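How does a towel dry you?

You get out of the swimming pool, you are covered in water, and a few rubs later you are not. The water has gone into the towel. This page is about how that happens and why some cloths are much better at it than others.

Water sticks to things

Water is made of very tiny bits called molecules. They are far too small to see, even with a school microscope. Water molecules pull on each other, so a drop of water holds together in a rounded shape on a leaf or a window.

They also pull on some other materials. Glass is one. Skin is another, so you stay wet when you climb out of the bath and the water does not all fall off at once. Cotton is a very good one. When a drop on your arm touches cotton, the cotton pulls on the water more strongly than your arm does, and the drop moves across.

Wax and some plastics hardly pull on water at all. Drip some water on a candle that isn't lit and it will sit there in beads. A towel made of wax paper would push the water around your back and leave it there.

What is cotton?

Cotton comes from a plant. After the cotton plant flowers it grows a seed pod called a boll. When the boll is ripe it splits open and you can see white fluff inside, wrapped round the seeds. The fluff is made of thin hairs called fibres. Each fibre is a hollow tube that has dried out and gone flat, a bit like a drinking straw somebody has trodden on.

Cotton fibres are 90 per cent cellulose or more. Cellulose is the stuff that plants use to build their walls and stems. Wood has a lot of it and so does paper. Water molecules cling to cellulose easily, and they can get right inside the fibre as well as sitting on the outside. A cotton fibre swells up when it gets wet.

To make thread, the fibres are cleaned, combed so they lie the same way, and twisted together. This is called spinning. The twist holds the fibres tight so the thread does not come apart when you pull it.

Climbing water

Between the fibres in a thread there are narrow gaps. When water touches the end of a narrow gap it creeps along it, even if that means going upwards. The cotton pulls the first bit of water along the gap, and that bit of water pulls the next bit behind it. Scientists call this capillary action. You can call it wicking, which is the same thing. A candle wick works like this, pulling melted wax up to the flame.

Narrow gaps pull water further up than wide gaps do. In a wide gap there is a lot of water in the middle that is too heavy to lift.

Why are towels fluffy?

Look closely at a bath towel and you will see little loops of thread all over it. This kind of cloth is called terry cloth, or terry towelling. A tea towel is usually flat, with threads going over and under each other and no loops.

The loops do a useful job. They give the towel much more surface, and the surface is where the water is picked up. Think of a flat field and a field full of long grass. After a rain shower there are far more places for drops to hang in the long grass.

Terry cloth is made on a loom, which is a weaving machine. Most cloth needs 2 sets of threads. The ones that run the length of the cloth are called the warp, and the ones that go across are called the weft. Terry cloth has an extra set of warp threads which are kept slack. Each time the weft is pushed up tight, the slack threads have nowhere to go, so they bulge out as loops. There are normally loops on both sides.

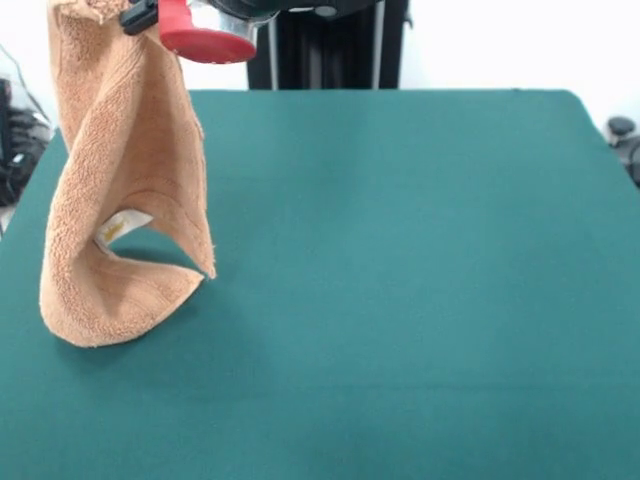
Long loops hold more water, but they are slower to dry and they catch on things such as zips and cats' claws. Short loops dry faster. If you do catch a loop and pull out a thread, ask a grown-up to snip it off. It won't make the whole towel unravel. Pulling it makes the problem worse.

Why does a towel go stiff on the washing line?

When water leaves the towel it goes into the air as a gas called water vapour. This is evaporation. A little bit of water stays behind in the cotton, and it can work like a weak glue between fibres that are touching. If the towel dries hanging still, the fibres stick in place and the towel feels like cardboard. Wind moves the towel about and stops some of them sticking. Giving a stiff towel a good shake helps too.

Try it yourself

You will need a clear glass, water, a little food colouring, scissors, and strips cut from different materials. Good ones to try are an old towel, an old T-shirt, kitchen paper, a plastic bag and a bit of a raincoat. Ask before you cut anything up.

Make the strips the same length and width. Pour 2 centimetres of coloured water into the glass. Tape the strips to a pencil, lay the pencil across the top, and let the ends dip into the water. Wait 8 minutes. Measure how high the colour has climbed on each strip and write it down.

Anum Mengal's class at Hirkcombe did this in September 2022. Their kitchen paper climbed 80 millimetres and their plastic bag did not climb at all.

Words to know

Boll: the seed pod of the cotton plant.
Capillary action: the way water creeps along narrow gaps.
Cellulose: what plant walls are made of.
Evaporation: when a liquid turns into a gas.
Warp: threads that run along the length of a cloth.
Weft: threads that run across it.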